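4.3 Perceived Quality of Automatically Brightened Photographs

The first two parts of this study dealt with how underexposed photographs can be measured. This section turns to how people judge them once they have been corrected. The question has practical weight. Most photographs taken on phones are now brightened by software before their owner looks at them closely, and the owner is rarely told how much was changed. If the correction pleases the eye but hides a loss of detail, the owner may delete the original and keep the poorer version.

Four correction methods were compared. The first was a plain exposure shift, in which every pixel value is raised by the same factor and then limited at white. The second was a fixed tone curve that lifts the shadows and leaves the highlights almost unchanged. The third was Nimari, a correction tool that divides the photograph into blocks and sets the amount of brightening separately for each. The fourth was Nundska, which uses a small trained network to predict a brightening map at low resolution and then applies it to the full photograph. Both tools were run with their default settings. No manual adjustment was made to any result.

4.3.1 Materials

The test collection held 650 photographs. They came from two sources. The larger part was supplied by the Linthorpe photo archive, which gathers everyday phone photographs from members of the public who have agreed to their use in research. The remainder came from other sources. Photographs in which a face could be recognized were removed before the study began. The final list was fixed on 12 Mar 2024 and was not changed after that date.

Each photograph was darkened by a known amount so that the original could serve as a reference. Darkening was done in linear light, and a noise model was then applied to match the behavior of a small sensor at low exposure. This step matters. A photograph that is simply made darker in software keeps all of its clean shadow detail, and any method will appear to restore it well. Real underexposed photographs do not behave in this way, and early trials without the noise model gave results that were far too favorable to the plain exposure shift.

All files were stored without loss at every stage. Cropping was limited to a single step at the start, in which a common aspect ratio was applied.

4.3.2 Procedure

Raters worked one at a time in a room with fixed lighting and neutral gray walls. The display was checked against a reference white at the start of each day. A rater saw two corrected versions of the same photograph side by side and was asked to choose the one that he or she would prefer to keep. A choice was required in every trial. The left and right positions were assigned at random, and the name of the method was never shown.

The panel consisted of 67 raters. None of them worked in photography or in image processing. Each rater completed 5 short practice trials, which were not scored, followed by the main set. A rest period was offered halfway through. Raters could view each pair for as long as they wished, although most choices were made quickly.

After the main set, each rater completed a second task. A small area of one photograph was enlarged, and the rater was asked whether a piece of printed matter or a surface pattern within it could be made out. The second task was intended to separate the pleasing quality of a correction from its usefulness. A photograph may be attractive as a whole and still fail when a person wishes to read a sign in it.

4.3.3 Results of the Preference Task

The fixed tone curve and Nundska were preferred over the plain exposure shift in a clear majority of trials. Nimari was also preferred over the plain shift, but by a smaller margin, and its results varied more from one photograph to the next. It did well with outdoor photographs that combined a bright sky with a dark foreground. It did less well with indoor photographs that contained large areas of flat dark color. In these, the borders between blocks could become faintly visible as uneven patches, and several raters mentioned a "dirty" or "cloudy" look in the comments they left at the end of the session.

Nundska and the fixed tone curve were close to one another in overall preference. The difference between them was not large enough to support a firm ranking. There was, however, a pattern in the disagreements. Raters tended to choose the tone curve when the subject was a person's clothing, a pet or a plate of food, and tended to choose Nundska when the subject was a building or a street. One likely explanation is that the network raises local contrast more strongly, and that this is welcome on hard edges but less so on soft surfaces.

The amount of darkening also had an effect. At mild levels the four methods were hard to tell apart, and choices approached an even split. At the strongest level the plain exposure shift was almost never chosen, mainly on account of visible noise in the shadows.

4.3.4 Results of the Detail Task

The order of the methods changed in the second task. The plain exposure shift, which had been the least preferred, gave results on a level with the tone curve. Its noise was unattractive but did not remove fine structure. Nundska gave the weakest results in areas of small print. The network smooths noise while it brightens, and thin strokes of lettering were at times smoothed away together with the noise.

This result is in line with the Pellegrini contrast measure described in Section 3, which gave lower scores to Nundska in shadow areas even where raters had preferred it. The measure may therefore be a better guide to usefulness than to appeal. It should not be used alone to predict which version of a photograph a person will keep.

Dark backgrounds deserve separate mention. Where a bright or strongly colored object stands against black, a method that works on average brightness will tend to raise the background to gray and wash out the object. Where the dark area is treated separately, the object keeps its color, but the edge between the two may show a pale outline. Both faults were found in the collection, and both were more common indoors.
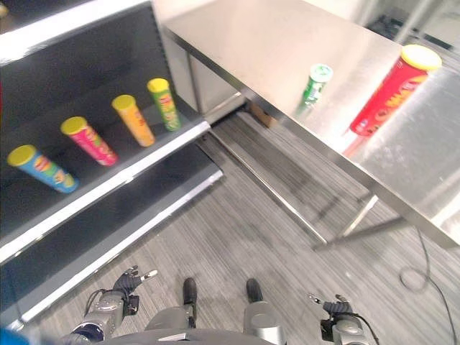
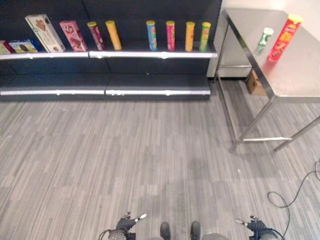 Figure 6. Indoor stills with dark shelving. Top: canisters with yellow lids against a matte black interior. Bottom: snack products on the upper shelf of a unit with a black back panel.

4.3.5 Limitations

Three limits on these findings should be noted. First, the darkening was produced by a model. Although the noise model was fitted to real sensors, it does not cover motion blur, which often accompanies low light in practice. Second, each tool was tested in one version only. Both are revised often, and a further test of the versions released in April is planned. Third, the raters viewed the photographs on a calibrated display in a controlled room. Many people view their photographs on a phone, outdoors, with the screen brightness set automatically, and their preferences under those conditions may differ from the ones reported in this section.

The forced choice design also hides cases in which a rater disliked both versions. A rating scale would have recorded these cases, at the cost of longer sessions. A mixed design will be considered in later work.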